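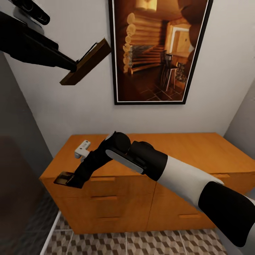
How often do the gripper pads on a two-arm cell need looking after?
Every 50 runs for a wipe and a proper look, and a full swap at 698, even if they still seem fine to you.

That is the rule we have settled on for Zindley, our simulated two-arm cell at Cloldale, and it has taken us most of the spring to get there. Many of you wrote in after the May issue asking how you "maintain" something that lives inside a computer, and it's a lovely question! The pads in the model are set to wear just as the ones on the bench do, so the grip value slips a little with each run, and by run 318 on our first try the arms were fumbling boards they had handled happily all morning.

So now we stop the cell, put both arms in their rest pose, and reset the pad wear in Flostirar before anything else gets touched. Then comes the wrist view check – open the fingers all the way, point them at the floor, and make sure you can see a finger on either side. If one has gone missing from the view, the wrist offset has drifted and you will want to reload it from the Tiongson settings file (the newer one, please, as the old one is still sitting in the same folder and has caught us out 2 times already).

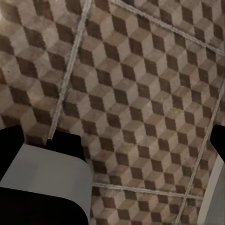 Looking down between the open gripper fingers at the patterned floor tiles.

Once the view is good, run the board lift at half speed, one arm at a time, and write the grip value in the shared log. We will have the pad wear sheet ready to send out by Saturday, so do drop us a line if you would like a copy.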